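3.2 Garment folding on a covered surface

The second set of trials dealt with laundry folded on a large flat surface under a cloth cover. Earlier work on household folding (Malinowski and Chisholm) used bare tabletops, where light cotton tends to slide when a sleeve is drawn across the body. A sheet reduces this sliding, but it brings creases of its own, and these can be carried into the lower layer of the garment.

Each of the 30 participants folded T-shirts and towels in an order of their own choosing. A fold was scored as square when opposite edges lay within 5 mm of each other. In total 3137 folds were recorded, of which 767 were made on T-shirts. Towels were usually folded first and stacked to one side, leaving the middle of the sheet free for garments that had to be spread out in full. Figure 4 shows a T-shirt laid flat on an olive-green sheet, with a folded white towel at the left. 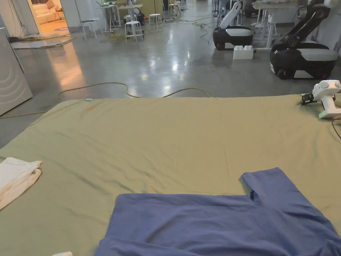 Figure 4. Blue T-shirt spread on the covered surface.

Spreading took longer than folding for most participants. Wrinkles running diagonally across the body were the main source of error – a shirt folded over them rarely met the criterion at the hem. Smoothing the sheet between garments was left to the participant, and its effect is examined separately in Section 4.1.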